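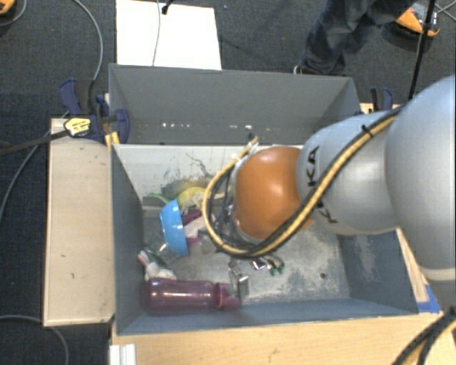
Call for participants: wader ringing and blood sampling, Brostum estuary

The Stiltance project is looking for 4 field participants for the coming autumn season. The project studies how populations of small sandpipers and plovers are related to one another along the coast, using ringing records and DNA from blood and feather samples. Fieldwork runs from August to October at the Brostum estuary, with a shorter stay at the Inga saltmarsh in September if tides allow.

Last season the team caught 1077 birds and took samples from 83 of them. Most were dunlin and ringed plover. We would like to sample more juveniles this year, particularly from the early August arrivals, which were poorly covered before.

What you will do

Participants help set mist nets before dusk, check them at fixed intervals through the night, and carry birds back to the ringing hut at Kemen. You will record ring numbers, wing length, bill length, weight and moult. Blood samples are taken only by licensed staff, but you will label tubes, fill in the sample sheets and pack the cool boxes. There is also data entry, usually in the afternoon, and a fair amount of net mending.

Catches depend on the tide. Expect night work, a lot of walking on soft mud, and some nights when the wind is too strong to open the nets at all.

Who can apply

You should be 18 or over and able to stay for at least three weeks. Experience with mist nets is useful but not required for two of the places. For the other two we need people who already hold a ringing permit, trainee level or above. A degree in biology is not needed. You must be able to write clearly and keep a record sheet in order at three in the morning.

What we provide

Shared rooms at Kemen, meals on working days, waders and head torches. Travel to Brostum is refunded on receipt of tickets. There is no wage. Please bring your own warm clothing and sleeping bag.

How to apply

Send one page saying which weeks you are free, what bird work you have done, and whether you hold a permit. Add the contact details of one referee. Applications close at the end of May and we will reply to everyone in June. Late applications go on a reserve list.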